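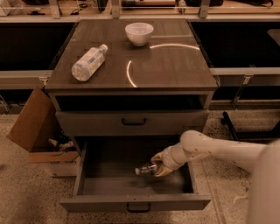

Pivside's "as worn by" handbag: is the celebrity look worth $705?

By Caroline Mussa
2 Oct 2025

You have probably seen the photos by now. Actress Rehema Barasa walked out of a hotel in January with a small tan bag under her arm, and within hours every style account had named it as the Rugemalira top-handle from Pivside. The price went up soon after. It now sells for $705, and there was a waiting list the last time I looked.

I bought one with my own money, at the old price, and have carried it for most of the year. I wanted to like it more than I do.

Start with the leather. Pivside calls it "butter soft," and out of the box it is. It also picks up every fingernail. Mine had a scratch across the flap on day two, and the conditioning cream the store sold me for $30 made the mark darker. The stitching along the base is neat and has held. The stitching where the handle joins the body has not, and one side has started to pull away from the lining.

The size is the bigger problem. Barasa is never seen holding more than a phone, and now I know why. My wallet goes in sideways. Sunglasses fit if the case stays home. Her stylist, Oduor Okoth, told one fashion site that the bag "goes from the school run to the red carpet." Whose school run? Mine involves snacks and a spare sweater.

Then there is the clasp, a gold-tone twist lock that looks great in close-up and takes two hands to open. Try that at a checkout with a line behind you.

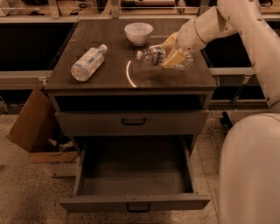 Is it the same bag Rehema Barasa carries?

Not quite. Hers was made up in a slightly larger size with a suede lining, according to Okoth, and that version was never put on sale. The store model has a cotton lining and a handle that is a little shorter. Pivside's website says "as worn by" all the same, which seems generous.

Fans of the bag will tell you it holds its value. I checked a resale site, where the cheapest used one in tan was $66 below the store price, and it had been sitting there unsold for weeks. Asking prices are easy to type.

I lent mine to my friend Mwajuma Tanui for a wedding in Taltthorpe and she got 10 compliments before the cake was cut, so it does have that effect on people. She gave it back and said her arm hurt – the handle has a hard edge on the underside that digs in after an hour or so.

If you love the shape, look at the Sotham box bag first. It costs less than half as much, closes with a plain magnet and comes in a tan that is very close. No famous person has been photographed with it as far as I know.

Pivside will repair the handle on mine for free, though I have to pay for shipping both ways. I'm still waiting for the label.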